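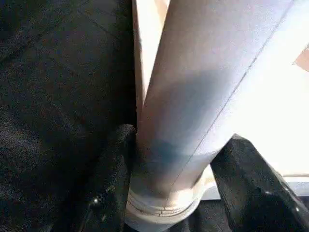

Wrist view: both fingers on the tube, just above the ridged collar.

Brisar software checklist, frame handling task
Two-arm cell, Usik lab. Filled in for the June build.

Mark each line OK, WATCH or FAIL and write a comment even when the answer is OK. The comments are the best part of this sheet, so please keep them coming!

1. Perception

1.1 Wrist camera stream live before the arm is enabled. OK
Comment: Starts cleanly every time now. The new startup order was worth the fuss.

1.2 Grasp point found on pale tube against pale background. WATCH
Comment: White on near-white is the hardest case we have, and I love how far the edge finder has come with it. It still loses one side of the tube when the wall behind is in strong light. Exposure lock helps – please don't turn it off to get a prettier picture.

1.3 Dark fingers masked out of the depth image. OK
Comment: Mask redrawn by hand after the last pad change. Redraw it again if the pads are swapped, even for the same type.

1.4 Seam line on tube ignored by the axis fit. OK
Comment: The old fit sometimes took the seam for an edge and tilted the grasp. Replayed 130 logged grasps through the new one and the axis stayed put in all of them. Very happy with this.

2. Control

2.1 Grip force limit loaded from the task file, not the default. OK
Comment: Default is 16 and too low for this task. The startup log prints the value in use, so read it.

2.2 Slip check running while the arm moves. OK
Comment: Runs at 1,000 cycles a second on the Hollance controller with time to spare.

2.3 Both arms stop together when either one faults. OK
Comment: Tested from each side, at slow and normal speed. The second arm used to coast a little. Now they stop as a pair and it is a lovely thing to watch.

2.4 Pause button in the operator window answers during a two-arm move. WATCH
Comment: It answers, but the window redraws late and people press twice. The second press resumes. Change it so that resume is its own button.

3. Planning 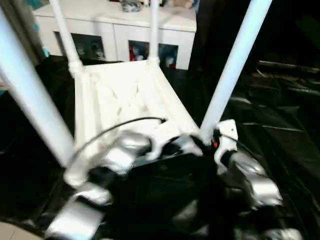 Head view: pipe frame with fabric seat, right gripper at the front corner.

3.1 Planner treats the frame and fabric as one body once gripped. OK
Comment: The fabric is modeled as a flat panel with a margin below for sag. Crude, but it keeps the arms out of the cloth.

3.2 Keep-out zone set for the cabinet. OK
Comment: Glass doors, so the margin is generous. Do not shrink it to make a plan succeed. Move the start pose.

3.3 Cables included in the collision model. FAIL
Comment: Not in there at all. A thin black cable over white fabric is easy for a person to see, and the head camera ought to manage it too. Wouters has a cable tracker we could try as is. Until then, check cable routing by eye before each run and write down who looked.

3.4 Long pipe ends checked over the whole path. OK
Comment: We used to check the grasp and the goal only. Full path checking adds planning time, and I would pay it twice over.

3.5 Floor plane fitted with the black sheet down. WATCH
Comment: Glossy folds throw false points above the floor. The filter removed 1,245 of them in one cloud and left a few by the right side. Smooth the sheet first, then refit.

4. Tooling and logs

4.1 Wrist and head clocks agree. OK
Comment: Run the sync script after any network change.

4.2 Build number shown in the operator window. OK

4.3 Replay tool opens the newest log without a manual path. OK
Comment: Small fix, huge difference at the end of a long afternoon.

Result: cleared for slow speed only. Item 3.3 has to be closed before normal speed is turned on, and 2.4 should go in with the same build.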